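**Kundano says the desk drawer can be saved, one small orange thing at a time**

*Rillden, October* — Kundano, the Rillden maker of desk and drawer organizers, today announced Prereo, a line of clear plastic trays for people who own a great many small objects and can find none of them.

Prereo comes in six sizes and goes on sale this month at the Kundano shop on Lytvynenko Street and through stationery stores across the region. The trays are long, low and see-through, so a lost eraser has fewer places to hide.

The idea came out of a survey of 1,000 Kundano customers, who were asked what they kept in their top drawer. The most common answer was "stuff." The second was "I'd rather not say." Kundano's designers took both answers seriously and spent the following months at a worktable, putting small items into trays and taking them out again.

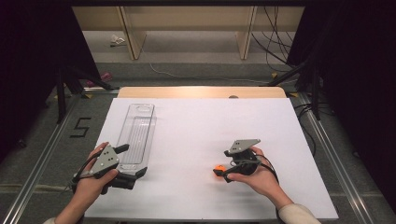 Much of that work went into things a shopper may never notice. How tall should a rim be before it stops a pen cap from rolling out and starts getting in the way of fingers? How far apart should the ridges sit? The team argued about ridges for longer than it cares to admit, and went through more than 88 sample trays before the arguing stopped.

The tabletop got some thought too. Early sorting sessions took place on whatever desk was free, usually under a layer of mail. Kundano now recommends starting on a clear, pale surface, where a stray paper clip shows up at once and the owner has to make a decision about it. The company's suggested method is printed inside the lid of every box:

- Empty the drawer completely. Yes, the back too.
- Put like with like. "Miscellaneous" may be used once.
- Dead pens leave the house.
- Fill the trays, then stop buying rubber bands.
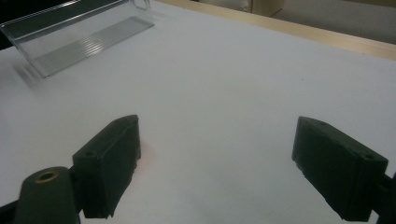 *The white tabletop at Kundano.*

"We can't promise anybody a tidy life," the company said in a statement. "We make trays. But it's nice to open a drawer and see the tape — and have it be the tape you were looking for."

The longest Prereo tray measures 38 centimeters and fits most standard desk drawers. Trays are sold singly or as a full set, and all sizes can be washed by hand in warm water.

Retailers can request samples and a price list from the Kundano sales desk in Rillden, open from 9 a.m. The sales desk has its own Prereo set and will find a pen to take your order.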